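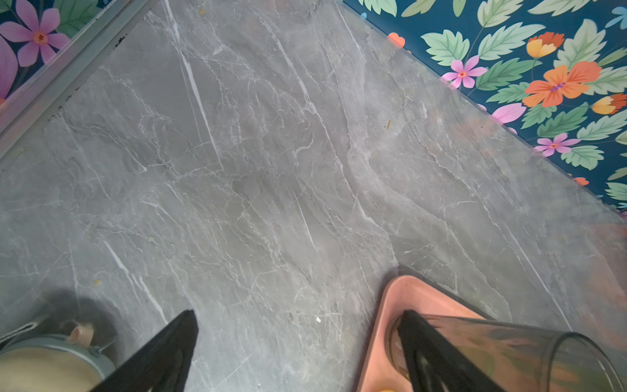
Most darkroom advice gets copied from one forum to the next by people who have never fogged a sheet of paper. I've been printing in a converted laundry room for years, and I've stopped believing anything I haven't tried on my own sink. These held up. Your water may differ.

## Safelights

The label says the lamp is safe. Test it anyway. Put a coin on a scrap of paper, leave it out under the light for as long as your longest print takes, then develop it. If you can see where the coin was, the lamp is too strong or too close. My Polex failed at arm's length and passed once I aimed it at the ceiling. 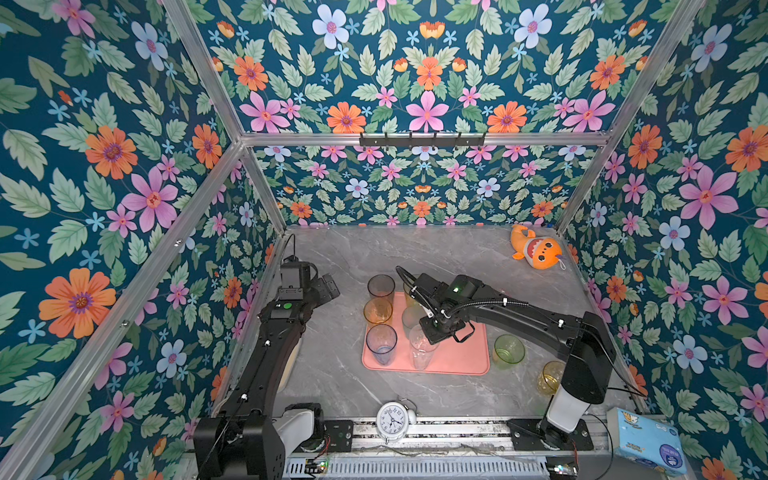 Same goes for the gap under the door. Sit in the dark a good while before you decide you don't have one. Black felt and thumbtacks beat every "light seal kit" I've paid for.

## Fixer

People swear they can tell by the smell. I can't. Drop a film leader in, time how long it takes to clear, and compare it with a fresh batch. Twice as long and it goes down as spent in my notebook.

Write the mixing date on the bottle. Masking tape, pencil. Marker runs when it gets splashed.

## Stop bath from the pantry

White vinegar works. It also stinks, and once you price it out the savings are small. Dilute it to 2 percent or so and open a window. I went back to the bottled stuff in February.
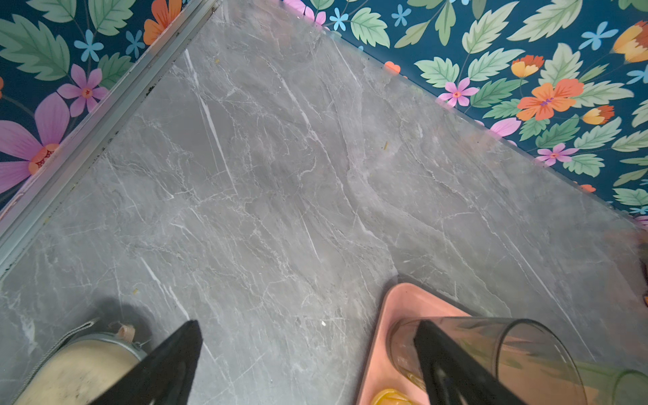 **Londum, 2018-12-07**

Adding a note on print washing, after some grumbling about my last version. I still don't trust the long-soak crowd. Fiber paper needs moving water or several full changes, and prints stuck together in a tray aren't being washed at all. Keep it to 9 small prints at a time and shuffle them by hand. The Zernis washer everyone recommends is a nice box, but I couldn't see any difference on the wall.

Flattening: under heavy books, between clean blotters, overnight. Skip the clothes iron.
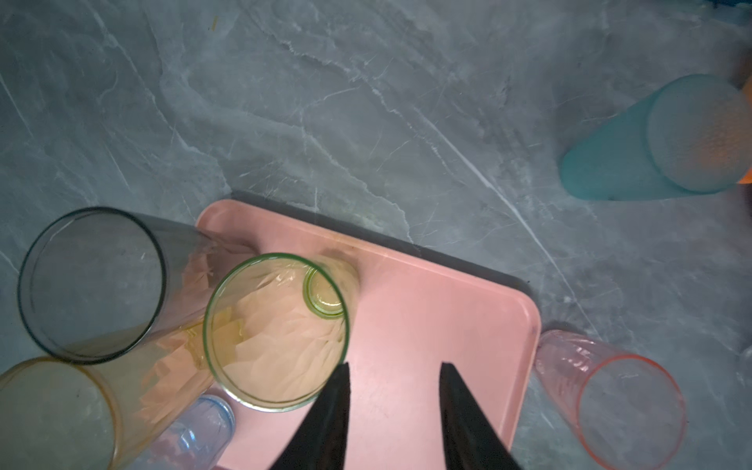 Tetteh Amoah writes that the iron is fine on low with a blotter on both sides, and that he has done it for years without scorching a print. Maybe so. I scorched two.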